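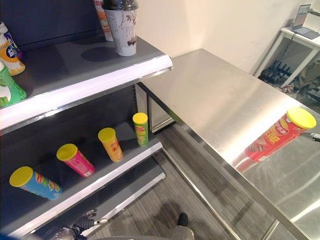
If you've ever run a snack corner, you know the sound. Somebody grabs one can of chips, the one next to it tips over, it rolls into its neighbor, and now you've got cans lying every which way and a customer pretending it wasn't them. I've been looking after the grab-and-go shelves at our little place on Olstead for a few years now, and the tube cans are still the thing I straighten the most. So this is how I do it! It takes me 20 minutes on a slow morning, less if I don't stop to talk.

What you'll need

A damp microfiber cloth, a dry one, a flat surface close to the shelf, and a marker if you're the kind of person who likes to date things. I also keep a strip of rubbery drawer liner in my apron (more on that later). No fancy organizers. I bought a set of Onum dividers once and they're still in the back room.

Step 1: Take off what doesn't belong

Start with the top shelf. Ours is for drinks and bottles, and the snack cans live on the one below. Anything that has wandered goes onto the steel table for now. Please don't try to sort while everything is still on the shelf, because you end up playing one of those sliding tile puzzles with soda bottles. I've done it, and I've dropped one.

You don't have to empty the whole unit. I clear one half, wipe it, fill it again, and then move to the other half. That way people can still get a drink while you work.

Step 2: Wipe, and get the front lip

The flat part is easy. The front edge is where the fingerprints go, and on a white strip under bright lights you will see every single one. Damp cloth first, dry cloth right after. Go along it in one long pass if you can, then bend down and do the lower shelf too – people forget that one has a lip of its own.

Step 3: Set up the drinks

Tall things go at the back, short ones toward the front. I like to leave a finger's width between bottles so you can get your hand around one without knocking the next. Turn the labels forward as you go. If you have bottles that are mostly the same color, split them up with something different in between, so a person who's in a hurry can find what they want without reading.

Lift containers straight up and set them straight down. Dragging them is how you get a whole row leaning on each other (and if one has a loose cap, well, you'll be back at Step 2).

Step 4: Stand the cans up

Now the fun part. Pick up every can that's lying down and check the lid before you stand it. Press around the rim with your thumb. If the plastic lid has popped up on one side the can will never stack nicely, and it looks like somebody has been into it.

Work from one end to the other and leave the gaps until last. I go by color, mostly because it looks cheerful and I can tell at a glance what's missing.

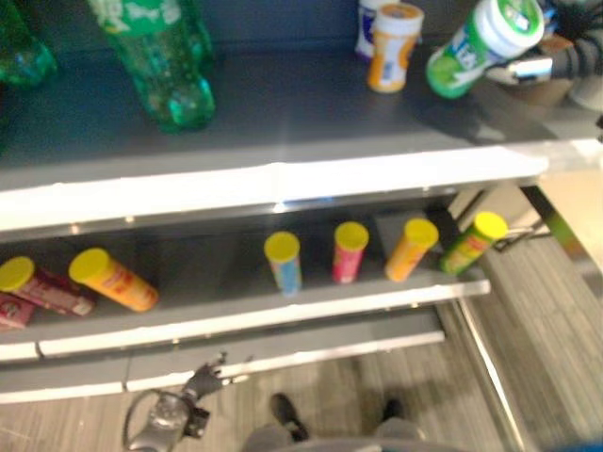

Partway along the lower shelf: blue and pink are upright, red and orange still need standing up.

See that empty stretch between the lying-down cans and the standing ones? Leave yourself a space like that. It gives your hand somewhere to go, and you can roll a can into it before you tip it upright.

Step 5: Keep them from rolling

My friend Cristóvão Neves showed me the drawer liner trick back when we both worked at Altbridge. Cut a strip as long as your shelf and 16 inches deep (or whatever your shelf is, measure first!), then lay it toward the back and set the cans on it. They grip just enough. It won't save you from a really determined toddler, but it does cut down on the rolling.

If you don't want liner, put your boxed snacks at the ends of the row. A box makes a pretty good bookend.

A few last things

Do the full tidy once a week. I do mine on Friday before we open, and the rest of the week I just stand up whatever has fallen when I walk by. Check dates while you've got the cans in your hand anyway. And go look at the shelf from the customer's side when you're done, standing up and then crouching – the lower tier looks completely different from down there, and I nearly always find one label facing the wrong way.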